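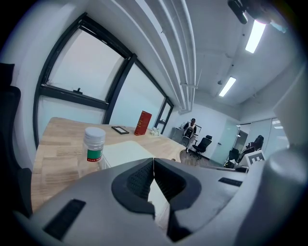

Tuesday, May 26, 2020

Quick one, I have a call at ten and I haven't eaten.

People keep asking how the Irnar rollout is going so I'm putting it here and then I can just send the link. Short version: fine. Longer version: fine, but the job I have now isn't the job I had last July, and I think I'm OK with that most days.

For anyone new, I do returns at Sutter. Swatch books, sample packs, paperwork that comes back from shops with half the pages in the wrong order. We used to sort all of it by hand. 23 of us on two shifts, 4,000 packs in a normal week. Then Irnar came in, which is two arms and a belt and a screen that goes orange when it's unhappy. It's unhappy a lot on Mondays.

What it's good at: anything flat and stiff. Boxes. Card. It will do boxes all night and not complain.

What it's bad at: thin paper. Bottles on their side. Anything with a shiny label, it just sits there thinking. So those go in the gray bins and the gray bins come to us. My whole morning is gray bins now. It used to be a mix, an easy one and then a hard one, and you could rest your brain on the easy ones. Now its all hard ones. I'm more tired at three o'clock than I used to be at five and I've said so in two meetings.

The good part, and I mean it. My wrists. I used to go home with a bag of frozen peas on each one. Not since March.

Also the night shift is gone. It went from eight people to one person and a phone number. Some moved to days, a couple took the package, one went over to Junitex and says the coffee is better. That was a bad month and I'm not going to pretend it wasn't. We'd been told hours would stay the same "for the forseeable" and that turned out to be six weeks.

The teaching side is the part I didn't expect to like. Picking up a sheet by the corner, you do it without a thought, then you have to do it slow and the same way over and over and you notice you slide it a little first. Everybody slides it a little first. I've been doing this job for years and never knew I did that.

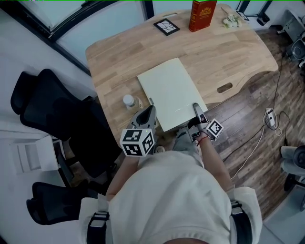 Do we get paid extra for the teaching work? A little, it's a flat add-on for each session, and it took 42 days to show up on my check the first time so keep your own notes.

Other stuff. The old Tustex label printer is finally getting replaced, 21 months after I put in the first ticket. The new schedule is up by the lockers, check it, they got my Thursday wrong and probably yours. If you're on days and you want to train on the orange screen, ask now, there are still spots and it's sitting-down work.

Ok call in four minutes. More when I get a lunch break, will try and write up the bin thing properly becuase I have opinions about the bins.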